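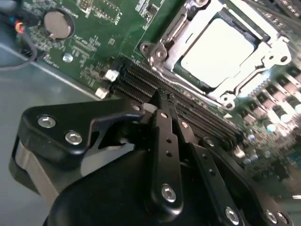

Does leaving a desktop PC on all night really matter for my carbon footprint?

Posted by Flendent, 7/4/25

Okay, so my partner and I have been going back and forth on this since February. I work from home on an old desktop tower and I never shut it down, I just switch off the monitor and go to bed. I put our household into one of those online carbon calculators and it wanted a yearly kWh figure for "home office", and I had no clue. I typed in 200 because it sounded nice. Then I started wondering if I was way off.

Also, should I be looking at a newer, more efficient machine, or is it better for the planet to keep this one going? We're on regular grid power, no solar (we rent). Thanks!

Hosance

Your 200 is probably low if it never sleeps! Get a cheap plug-in meter and leave it on for a day or two, with the computer doing whatever it normally does. I did that with mine and it sat at 34 watts doing nothing at all. Run that all year and you get close to 300 kWh, and that's before you've opened a single spreadsheet.
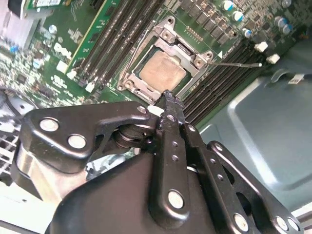
The processor socket on a desktop motherboard

So turn on sleep mode. Mine goes to sleep after 22 minutes (don't ask, I was messing with the settings and it stuck) and I've never missed having it on overnight. Then take your real kWh number and multiply it by the emissions factor for your own grid – your utility may list one. Two houses with the same computer can come out really different depending on what's generating the power.

Petrauskas

just turn it off lol. my whole street leaves porch lights on all day and we're worrying about one pc

Histska

I'd keep the one you have. A good chunk of a computer's lifetime emissions come from making it, the chips and boards especially, and you don't get that back by buying a thriftier one. If it's slow, try more memory or an SSD first, and blow the dust out while you're in there.

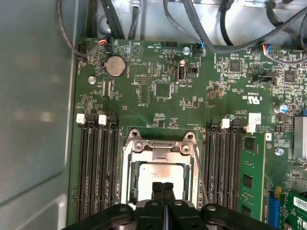 Motherboard with the coin-cell battery and fan connectors

If it does die, look at refurbished, and take the old one to a proper e-waste place – our county one takes towers for free, but check yours. And go fix that number in the calculator! Mine had heating and flights way above anything with a plug on it, so that's where I'd spend the arguing time.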